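The Last Bus to Clollen

Adaeze Amadi had 47 minutes before the last bus to Clollen, and she spent the first ten of them looking for her brother's letter. It was in her coat, in the pocket with the hole, and had slid down into the lining. She worked it up with two fingers and read it again at the kitchen table.

The house was sold. The man from Candinier had paid 800 for the furniture and would come for it on 17th August. If she wanted the clock she should say so. Onuoha had signed his full name at the bottom, as if she might mix him up with someone else.

She did not want the clock. It had stopped when their father was alive and he had never had it fixed. What she wanted was the blue bowl, and she could not think how to ask for it in a letter without sounding like a child.

She packed one bag. A sweater, the good shoes, bread and cheese in a paper sack. She turned off the gas and went down the stairs.
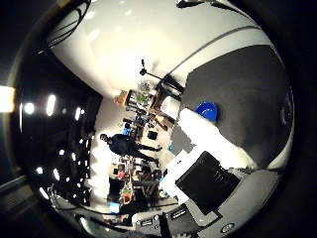 A man in dark clothes, under the ceiling lights.

The bus was over half full. She sat behind a woman with a sleeping boy and watched the shops of Fornico go by, then the mill, then fields. The driver had the radio on low. Somebody was reading out the price of wheat.

It was dark when she got off. Onuoha was waiting by the shelter with his hands in his jacket. He had gotten thinner.

"You didn't write back," he said.

"I came instead."

They walked up the hill without talking much. He told her the roof had leaked in the spring and that he had taken a room near the station. She told him about her job. At the gate he gave her the key and let her go first.

The front room was full of boxes. Each chair had a tag tied to it with string, and the clock had one too. She went through to the kitchen and opened the cupboard over the sink. The bowl was on the bottom shelf, behind the jars. There was no tag on it.

"I told him that one was broken," Onuoha said from the door.

She took the bread and cheese out of the sack and looked for a knife.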